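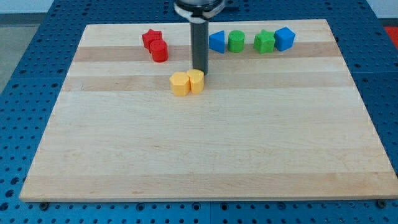 Last edited by Golisier: 25 October 2018

Oiling a maple worktop, again

Golisier wrote:
Evening all. I know this has been done to death on here, but I've read back through the old threads and come away more muddled than I went in, so please bear with me. We've put in a maple worktop, the sort made up of strips, mostly pale with the odd honey-coloured one running through, and I'm smitten with it. It runs from the cooker to the back door and my mother-in-law has already said it's too nice to put a teapot on (she put a teapot on it).

The question is what to finish it with. The fitter said Danish oil, his lad said hard wax, and the leaflet says "a suitable product", bless it. I want to keep it pale if I possibly can. We did the last kitchen in oak and it went the colour of strong tea inside a year.

Motaung wrote:
Congratulations on the new kitchen! Maple is a lovely thing to live with. I'd go for plain food-safe mineral oil, as I've used it on mine for years and it's hardly changed. Warm the bottle in a bowl of hot water, rub it in with an old T-shirt, leave it overnight and wipe off whatever's left. Every week for the first month, then whenever it looks thirsty.

Furnari wrote:
I'm going to disagree with Motaung here, fondly as ever. Mineral oil is grand for a chopping board but it never sets, and on a worktop beside a sink you'll be at it for ever. Hard wax oil, two thin coats, and I do mean thin. I put the first one on mine far too thick and it was tacky for 5 days, and we ate our tea off our laps the whole time.

Motaung wrote:
Ah, but when yours gets a scorch mark you've got to sand the wax off and blend it back in, haven't you? Mine gets a rub with fine paper and a drop of oil while the kettle boils.

Furnari wrote:
I don't put hot pans on mine!

Motaung wrote:
You haven't got teenagers.

Valetti wrote:
Could I put in a word about the underside? Whatever you choose, do both faces and especially the cut ends. Ours was only done on top and by March it had cupped so badly that an egg would roll to the wall. A joiner called Ustyna Kushnir came and sorted it out for us, and very patient she was too. She had it off, sealed it all round and put it back with slotted brackets so that it can move with the seasons. It cost us 200 pounds and I'd have paid it twice over to stop hearing about that egg.

Golisier wrote:
Oh heck. I don't think the underside's been touched. I've just been under there with a torch and it looks bare to me. Can I do it in place or has it all got to come out?

Valetti wrote:
You can do most of it lying on your back in the cupboards, with a small roller and some old glasses on. The bit over the dishwasher matters most, with all that steam, so pull the machine out and take your time.

Furnari wrote:
Agreed with every word of that. And try your finish on an offcut first, will you? Some of the hard waxes yellow maple a bit. There's a clear matt sort that doesn't, or not so you'd mind.

Golisier wrote:
I've got a good long offcut in the shed, so I'll do half in Motaung's oil and half in Furnari's wax and leave it on the windowsill for a few weeks. The underside gets done this weekend. Thank you all, you're very kind, and I'll come back and tell you which half I like.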